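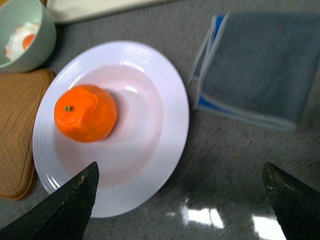

Murnham Training Track: progress report to the Grekumel Fund, second quarter

Hello again, everybody. I promised this one would be shorter than the last report and I've already failed, so get comfortable.

Where we are with the track

The back straight is done! When I wrote to you last, we had a trench, a lot of rain and a contractor who wasn't answering the phone. We now have new drainage running the full length of the straight, fresh base on top of it, and the sand and fiber mix laid and rolled. Horses have been working on it since the first week of March, mornings only, and the trainers have stopped calling me before breakfast to complain (they call after breakfast now, mostly to ask when the turn will be ready).

The far turn is the part that's behind. We dug down expecting the same clay we found on the straight and hit an old cinder layer instead, left over from when the place was a harness track. Cinders drain fine, but they shift, and you don't want anything shifting under a horse that's leaning into a bend at a strong gallop. So it all has to come out. The crew has cleared the inside half and is working outward. I'd hoped to have the whole turn open by the end of this quarter and it'll be the middle of next one.

That does have a knock-on effect. Until the turn is finished, horses can only work up the straight and pull up, then walk back along the chute. It's fine for sprinters. The trainers with stayers are still shipping out to gallop, and I know at least one of them is getting pretty tired of the van bill. I've told them all the same thing I'm telling you, and I've put the revised dates up on the board outside the track office.

The rail

The Skukov rail arrived in two deliveries, the second one four weeks late. It's the flexible kind, set on angled posts, and I'm very happy with it. We've put up 500 feet on the inside of the straight so far. A loose two-year-old ran along it on the second morning, bumping it most of the way, and came off with nothing worse than a scuff on the shoulder. The old rail would've been a different conversation. There's another 1000 feet stacked behind the hay barn for the turn, and it stays there until the base is in.

One snag: the posts on the straight were set for the rail height in the original drawing, and the exercise riders say it sits a little high when they're down on the inside with their irons short. I went and stood there on the pony and I can see what they mean. We're lowering a short section as a trial and I'll ask them again after a couple of weeks of riding past it.

Harrowing and upkeep

You'll remember we went back and forth over the Postma harrow versus fixing up the old one. We bought the Postma. It's a lovely thing, it follows the ground properly and it doesn't leave that ridge down the middle that everyone used to steer around. The track crew harrows before first set, at the 8 o'clock break, and again when training finishes. The old harrow has gone to the jog ring, where it does no harm.

Watering is still by hand-moved sprinklers on the straight. It takes somebody most of an evening in dry weather. I'd like to talk about that before the next budget, but I'm not asking for anything in this report -- just planting the seed.

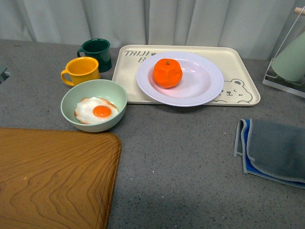
Mugs and a bowl on the counter.

Riders' survey

We asked everyone who rides out at Murnham to fill in a card about the new surface, and 50 came back, which was better than I expected given how riders feel about paperwork. Most of them like it. The words that came up again and again were "even" and "kinder." The grumbles were about kickback (it stings when you're second in a pair, and I've had a faceful myself) and about a soft patch near the top of the chute where the tractor turns around. We've moved the tractor's turning spot and repacked the patch. The kickback should ease as the mix settles, according to the supplier, but I'll be keeping an eye on it, and I'm going to ask about a slightly different watering routine to hold it down.

I've also started going through shin and tendon notes with the vets, comparing this spring with last. It's way too early to say anything and I don't want to wave a half-baked number at you. Let's give it a full season.

Money

We're under on drainage and over on excavation, and the two very nearly cancel out. The cinder layer is the whole of the overrun. I've used part of the contingency for haulage and there's still a decent piece of it left. The spreadsheet goes to your office separately with the invoices, and the late rail delivery got us a small credit that shows up on the last line.

What's next

Clearing the outside half of the turn comes first, and after that base, mix and rolling, in that order, weather willing. The rail follows. While that's going on we'll fix the gap by the chute, where the horses come off the path onto the track, so they aren't stepping over a lip. I want to get the starting gate back in its place as well. It's been parked in the infield all winter and there's a whole bunch of two-year-olds that haven't seen it open yet, with their trainers getting twitchy about it.

If any of you would like to see the straight in use, please come out. Tuesday is the best morning, when most of the barns work their horses. Get here by 6, park by the feed store and not by the vet's barn, and wear boots you don't care about. The path down from the lot is still a mess and it's pretty low on my list.

The next report will reach you at the end of the coming quarter, with the turn in it.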